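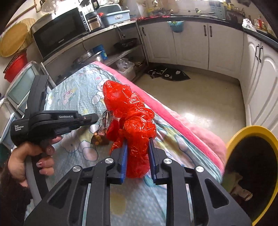
2026年7月

今日はお菓子の袋と寝具まわりの片付けメモ。土曜なので人が少なくて、好き勝手に書きます。

先週クリストバル(Cristóbal Daza)と話していた「ベッドの上に散らかったものをどの順番で片付けるか」の件、ようやく手をつけました。前は大きいものから順に、つまり毛布→クッション→小物とやっていたんだけど、毛布をたたむと小さい包みが中に巻き込まれるんですよね。あとで振ったら飴の包み紙が出てきて、あーまたか、となる(これで何回目だろう)。なので今回は小物が先、毛布はたたんで端に寄せたまま触らない、という順番にしました。

やってみた感想。くしゃくしゃのポリ袋がいちばん面倒です!赤いやつ、つやつやしていて、つかむ場所を変えるたびに形が変わる。上のほうをつまむと薄いところだけ持ち上がって下がだらんと残るので、下のほうのまとまったところをぎゅっと挟むのがよさそう。Nyokabiさんは「先にねじって棒みたいにしてから捨てる」派で、たしかにゴミ箱の中でかさばらないんだけど、ねじるのに両手がいるし時間もかかる。今日はねじらない方式で通しました。比較はまた今度。

個包装のお菓子(茶色いやつ)は袋より断然ラク。形が決まっているだけでこんなに違うのか。ただし中身が入っているものをゴミ扱いしないこと。食べられるものは台所のLuceroの缶へ、空の包みだけゴミ箱へ。前にここをごっちゃにして、未開封のクッキーを捨ててしまいNyokabiさんに叱られました。すみませんでした。

シーツの話も少し。水色の猫の顔とピンクのリボンの柄、かわいくて気に入っているんですが、小さい花や黄色・緑の模様まであるので、細かいゴミを目で探すにはなかなか手ごわい。真上から眺めるより、しゃがんで横から見たほうがふくらみで気づきます。しわも先に伸ばしておけばよかった。次回はシーツの四隅を引っぱってから始めること。途中で引っぱると、せっかく寄せたものが転がるので。

ピンクのふわふわ毛布は見た目どおり細かいものがからむ。粘着ローラーを使うとローラー側が毛だらけになって1枚で終わるので、手でなでて取るほうが早いです。洗濯は裏返してネット、柔軟剤は少なめ。12月に買ったときはもっとふわふわだった気がするけど、気のせいかも。

買い足しメモ
・ゴミ袋の小さいほう(Varbyの棚の残りがもう心もとない)
・粘着ローラーの替え。Corkeoのセットが1,545円、前より高くなってない?
・洗濯ネットの大。いま使っているのはファスナーが噛む
・Nikoditzのふた付きかごは保留。ベッド脇に置くには背が高すぎる

手順の書き直し案
まずシーツを伸ばす。それから袋や包み紙、食べ物、布もの、最後に毛布。布ものとゴミを同じ入れ物に入れるのは禁止にしたいです。あとで分けるのが本当に面倒くさい。Cristóbalは「入れ物を二つ並べればいいだけ」と言うけれど、ベッドの横にそんなに場所があるかなあ。月曜に置いてみて考えます。

あと、掃除機のノズルの先が見当たりません。借りた人、戻しておいて!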